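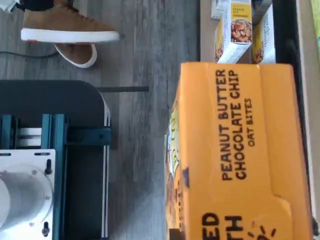 Filed under: Daily life, Food

March 22, 2019

I wanted to write about breakfast, because since I moved to Skinlow I eat it in a different way, and my mother asks me every time on the phone what I had in the morning.

At home breakfast was bread, butter, a slice of cheese and tea. We sat down for it, all of us, even when my father had the early shift. Then I came here last July to work in the office at Trirport, and in the first weeks I discovered that my colleagues eat breakfast in the car, at the desk, or on the stairs. Oats in a cup, oats in a bar, oats pressed into a small ball. I did not understand it. For me oats were something you cook with milk when you are sick.

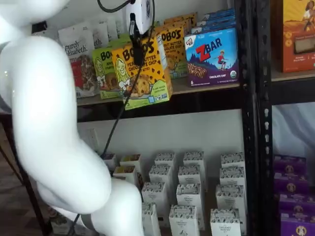
The second thing I had to learn was the sugar. I began to read the labels in the evening, with a dictionary next to me for the longer words, and I was surprised how sweet a normal morning can be. I don't want to sound strict - I like chocolate very much. But I was hungry again at ten o'clock every day, and by lunch I was in a bad mood.

So since the winter I make my own. I take 2 cups of oats, one spoon of peanut butter, a little salt and a grated apple, and I bake it for 20 minutes in the small oven that came with the apartment. The first time I burned it, because the oven shows Fahrenheit and I was thinking in Celsius. The second time it was too soft and I ate it with a spoon. Now it is good enough that I took some to work, and the tin came back empty.

Bread is still a problem. The bakery Šindelář, on the other side of the river, has a dark rye loaf of 800 grams which is almost like ours, but the bus 706 goes there only once in an hour, and after four o'clock the loaf is usually gone. When I get one, I cut it in half and freeze one part.

On free days I still sit down with tea and cheese, as at home. It takes me almost an hour and I do not look at the phone. Next time I will write about soup, as I promised in the comments.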